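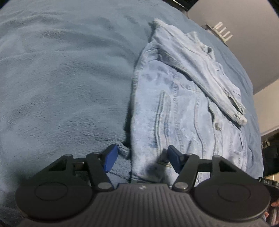 How many hand-held grippers do we need to budget for before we buy a robot arm for garment work?

Two per operator, plus a set of spare fingertip pads for each. One gripper gets used, the other is charged and checked and waiting. Teams that order a single unit usually end up placing a second order a month in, and paying shipping twice.

Jundoden hand-held gripper, soft goods kit
8 September 2026
By Anayeli Lozano, Wurketti equipment desk
6 min read

Updated page. Old kit contents are gone, the pad prices changed, and we finally have lead times from Jundoden that we're willing to print.

What it is

Two-finger parallel-style hand tool for recording demonstrations of cloth work. Person holds it, person does the job, the recording goes to your training people. Same finger geometry as the Jundoden arm-mounted version, so what you record by hand carries over to the arm without a new set of fingers. That's the selling point and it's why most customers buy the hand units first and the arm a good while later.

Who's buying: laundries, resale and thrift sorting, returns processing, a couple of university labs. If your line is boxes or bottles, look at the rigid goods kit instead. Different pads, stiffer linkage, cheaper.

In the box

Hand gripper with fingertip pads fitted
Spare pad set
Camera mount and mount screws (camera is NOT included, see below)
Charging lead
Hard case
Printed card with the calibration steps

Not in the box: camera, storage, laptop, work surface, garments. People forget garments. Put them in the budget.

Price and how we quote it

Two grippers is our minimum order on this kit. Spare pad sets are $200 each. Quote for the hand units depends on quantity and on whether you want the service plan, so ask, we'll turn it around the same day if it comes in before lunch. We don't list the unit price on the page any more, it moved too often and folks were holding us to old screenshots.

Quotes are good for 50 days. After that we re-quote. No exceptions, please don't ask Marwan.

Lead time: five weeks from PO for hand units. Pads ship from our own shelf. Arm-mounted version is longer and depends on the integrator, call first.

Pads

This is the line item everyone gets wrong. Pads wear. On T-shirts and sheets they last nicely. On denim they don't. Seams, studs, thick cuffs, all of it chews the surface. Once the pad is shiny it slips on heavy fabric, operators start squeezing harder and pinching deeper, and now your February recordings don't look like the ones from the month you started. Your training people will notice before you do.

So: order pads with the kit, write the swap date on the pad with a paint marker, swap both sides together. Don't mix an old one with a new one.

A pale denim jacket on a plush blanket, sleeve laid diagonally across the body, is a good test of what you're buying. Sleeve over body means layers, and the fingers have to take one layer and leave the one under it. Cuff is stitched thick. Stitched strips run down the body. And the blanket has a soft pile, so it bunches up against the edge of the jacket right where you'd want a fingertip to slide under. Bring something like that to a demo. Any gripper looks great on a dish towel on a hard table.

We keep a jacket and a fleece throw at the demo bench for this. Bring your own anyway, your fabric is the one that matters.

Work surface

Decide early what the robot will finally work on, then record on that. If the arm is going to fold on a laminate bench, don't spend the whole recording budget on beds and couches. If it's going into bedrooms or hotel rooms, do the opposite. Get blankets in different piles and colors. Blue on blue is hard for a camera and hard for whoever labels the footage, and you want some of it in the set for exactly that.

Surface budget is small. Blankets, a bench, a lamp you can move. It's still a line, write it down or it comes out of somebody's petty cash.

Shadows. The gripper throws a soft shadow on the cloth between the fingertips when the light is overhead. Moving the lamp to one side helps. Leave some recordings with the shadow in, the arm will throw one too.

Camera

Mount takes the common small cameras. Palacios makes the wide lens one most of our customers pair with it, and Geller makes a smaller one that clears the wrist better but has a narrower view. For garments go wide. You want both fingertips and as much of the item as you can get. A jacket is big. The narrow lens ends up looking at a pocket.

One camera per gripper, not one camera shared between two. Swapping it over means redoing the calibration card every time and people skip it.

Storage: buy more than you think. The files are large and operators don't delete the bad takes. If your IT department wants a number give them the figure from the camera maker, ours would only be a guess.

People

Labor is the biggest number on the sheet by a long way and it's the one left blank on most of the plans we get sent. Somebody has to hold the thing. Somebody has to reset the garment after each take. Somebody has to go through the recordings. You can do it with the same person in turns, it's slow.

Hands get tired. The housings are large and the weight sits forward. Plan short sessions with breaks, and let people pick which hand they use. We had a resale customer who ran full shifts on it the first week and then had no operators in the second.

Training on the tool is five hours, on site or at our bench, included with the service plan. Without the plan we bill for travel.

Planning order we reccomend

Pick garments first. Real ones, from your own line, the nasty ones included.
Pick the surface.
Then hand grippers, cameras, pads.
Record for a while. Look at what you have.
Then, and only then, price the arm.

Customers who price the arm first tend to spend it all on the arm. Then it sits. We sell arms too so take that how you like, but we'd rather have you back next year than have one sitting under a tarp.

What goes in the capital request

Hand units, cameras, hard cases, laptop. Some finance offices let you put the first pad order in as well, some call it consumables and kick it back. Ask before you submit. Service plan is almost always operating expense.

If you need a letter for the file stating that the hand units are reusable with the arm-mounted version, we have one on letterhead, ask for it by email. It says the finger geometry and pads are common to both. It does not say the recordings are garanteed to work on your arm, and we won't write that one.

Service plan

Covers linkage wear, pivots, charging port, one loaner while yours is in. Does not cover pads, drops, or anything spilled into the body. Bleach in particular. Laundries take note.

Turnaround on repairs is two weeks. Loaner ships the day yours is logged in. Send the whole case back, not the gripper in an envelope.

Returns

Unused, in the case, inside 50 days. Pads not returnable once the bag is open. Restocking applies if the calibration card is missing, we know that's annoying, they're matched to the unit.

Demo bench

By appointment. Bring garments, bring whoever will be holding the tool, not just the person signing. Parking behind the building. Marwan Boutros runs the bench and can set you up with both camera options side by side so you can compare on your own fabric. Allow a morning.

Quotes, letters and pad orders go to Anayeli Lozano on the equipment desk. Put the quantity and the ship-to in the first email and it goes a lot faster. Pad orders with no PO number get held until we have one.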